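木托盘

母亲走后的第二年，我把她的房子租了出去，自己搬到普利克伍德，在老船闸旁边的一栋楼里租了一间带厨房的屋子。房租每月1,367，水费另算。房东把钥匙放在信封里，信封压在门口的垫子下面。

屋里原来就有一张桌子，桌面是很浅的蓝白色，擦干净以后看着有点冷。我带来的东西不多：两箱书，一箱衣服，一床被子，还有一个装厨房用具的纸箱。纸箱上印着“埃纳凯搬运”几个字，是从搬家公司买的旧箱子，四个角都软了，我用胶带缠了两道。

纸箱搬进来以后，在墙边放了很久。我每天下班回来，在楼下的铺子里买一份饭，坐在桌边吃完，把盒子扔掉，然后洗澡睡觉。铺子的老板娘记住了我要的东西，我一进门她就开始装。她从来不问我住几楼，也不问我做什么工作。我觉得这样很好。

我做的工作是给一家叫普伦兹卡的公司校对说明书。他们卖水泵，每一种水泵都有一本说明书，每一本都要校三遍。那一年我校了十几种，记得最清楚的是一个型号，零件表一共有1,689行，其中两行写的是同一个垫圈。我把这件事写在便条上交上去，过了几天便条退回来，上面写着：请保留。

冬天过得很慢。窗户关不严，我用报纸叠成条塞在缝里。到了三月，铺子关了门，卷帘上贴了一张纸，说老板娘的父亲病了，要回丹努德布里奇去，什么时候开门另行通知。我站在那里把纸读了两遍，又走到下一条街，那边只有一家卖面包的。我买了一个面包，回去吃了一半。

第二天还是面包。

第三天晚上，我把纸箱拖到屋子中间，用剪刀划开胶带。

箱子是我自己装的，可是里面有什么，我已经记不清了。最上面是一条毛巾，毛巾下面是锅。锅里塞着旧报纸，报纸里包着碗。那份报纸是丹努德布里奇的地方报，日期是27/10/2018，星期六，头版讲的是桥要封起来修，请市民绕行。那座桥后来修了一年多。母亲那时候还走得动，每个星期绕远路去买菜，回来就抱怨，说多走的那一段全是上坡。

我坐在地上把那一版看完了，连分类广告也看了。有人卖一架缝纫机，有人找一只猫，有人愿意教孩子游泳。

碗一共没有几个。母亲年轻时攒下过一整套，白的，口沿有一圈很细的深褐色的线。我小时候洗碗，摔一个，她就在厨房的挂历上画一道。她也摔，她摔了不画。到后来剩下的就那么几件，大小不一样，摞也摞不齐。

有一只浅的，里面有灰色的细纹，从边上往中间走，越走越淡。小时候我以为那是没洗干净，拿丝瓜瓤使劲擦。母亲在旁边看着，让我擦了很长时间，最后说，那是画上去的。

还有一只深的，没有花纹，盛汤用。勺子是白瓷的，柄上有一个小圆孔。家里的墙上原来有一排钉子，勺子就挂在钉子上。搬进这间屋子以后没有钉子，我也没有去买。

托盘在箱子最底下，竖着放不进去，我当时是把它平放着垫在下面的。它是木头的，褐色，四个角都磨圆了，边上有一道不高的沿。母亲最后那几个月不下床吃饭，我就用它端。早上端粥，中午端汤面，晚上她不怎么吃，我端一杯水进去，过一会儿再端出来。

端托盘是有办法的。碗要靠一边放，勺子放在碗旁边，筷子放在最外面，贴着沿，这样走路的时候筷子滚不下去。这是母亲教我的。她躺在床上，看我第一次端着东西进门，筷子在托盘上滚来滚去，就说，你把它靠边。我说知道了。第二天我忘了，她又说了一遍。

后来我就记住了。有时候我自己吃饭，也把筷子靠着沿放，虽然托盘就在桌上，哪儿也不去。

那天晚上我洗了碗。水管里的水先是黄的，放了一会儿才清。我没有洗碗布，用的是包锅的那条毛巾的一角。洗完以后我把东西摆在托盘上，先放浅的，再放深的，然后是勺子，然后是筷子。摆完我才想起来家里没有米，也没有面，油和盐都没有。

我坐在桌边看了一会儿。灯光照着，白瓷很亮。
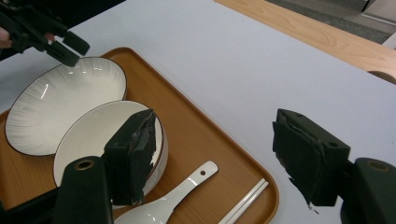 桌上的托盘，碗、勺和筷子。

第二天是休息日，我出去买东西。要走过船闸，再走两条街，才有一家卖粮油的店。我买了一袋米，一包挂面，一瓶油，一包盐，几个鸡蛋，还有一把葱。店里的人问我要不要袋子，我说要。他又问我是不是刚搬来的。我说搬来半年了。他说哦，那怎么没见过你。

回来的路上袋子勒手，我在船闸边上歇了一次。水很低，闸壁上露出一截绿的。有一个男人坐在那里钓鱼，桶放在脚边。我看了看桶里，他也跟着看了看桶里，我们都没有说话。

回到屋里，我煮了面。锅小，水放多了，溢出来一次，把火浇灭了。我擦了灶台，重新点火。打鸡蛋的时候掉进去一小片壳，我用筷子夹，夹了几次没夹住，换了勺子才捞出来。葱切得太粗。盐先放了一点，尝了，又放了一点。

面盛在深的那只碗里。浅的那只我本来想放点小菜，可是没有买小菜，就把剩下的葱放在上面。

从灶台到桌子只有几步路，用不着托盘。我还是用了。碗靠一边，筷子靠着沿，我两只手端着，走得很慢，汤洒出来一点，留在托盘里，没有到外面去。

面有点软，别的还可以。

吃完以后我洗了碗，把托盘也冲了冲，立在窗台上晾着。塞在窗缝里的报纸条有一截掉了下来，我捡起来，看见上面是一则水泵的广告，就又塞了回去。

下午我去五金店买了13个钉子。店里论包卖，一包里就是这么多。店主问我要钉什么，我说挂一把勺子。他看了我一眼，说那一个就够了。我说我知道。

房东的租约上写着墙上不许打钉。我晚上回去又看了一遍租约，确实是这么写的，在第2页。我给房东打了电话，问能不能在厨房里钉一个钉子，挂勺子用。电话那边很吵，像是在车站。房东问，多大的勺子。

我说，喝汤的。

房东说，那你钉吧，搬走的时候把洞补上。

我没有锤子，用的是普伦兹卡公司发的一本说明书，最厚的那一本，精装，书脊很硬。敲了几下，钉子歪了，拔出来重新敲。第二个钉子进去了，只是有点往下斜。我把勺子挂上去，等了一会儿，它没有掉下来。剩下的钉子我放在抽屉里，和胶带放在一起。

铺子是四月底开的门。我下班路过，卷帘已经拉上去了，老板娘在里面擦柜台。她看见我，就拿起盒子，准备装饭。

我说今天不用了，家里有面。

她把盒子放下，说，哦，你会做饭。

我说会一点。我问她父亲怎么样了。她说好些了，能坐起来了，就是嘴刁，嫌粥稀。我说粥稀可以少放水。她说她也是这么跟她嫂子讲的，讲了没有用。

后面来了别的客人，我就往旁边让了让。走的时候她叫住我，从柜台底下拿出一罐腌萝卜，说是从家里带来的，带多了。罐子没有标签，盖子上蒙着一层塑料纸，用皮筋扎着。我问多少钱，她摆摆手，去给客人装饭了。

回到家，我烧上水，把浅的那只碗拿出来，夹了几块萝卜放进去。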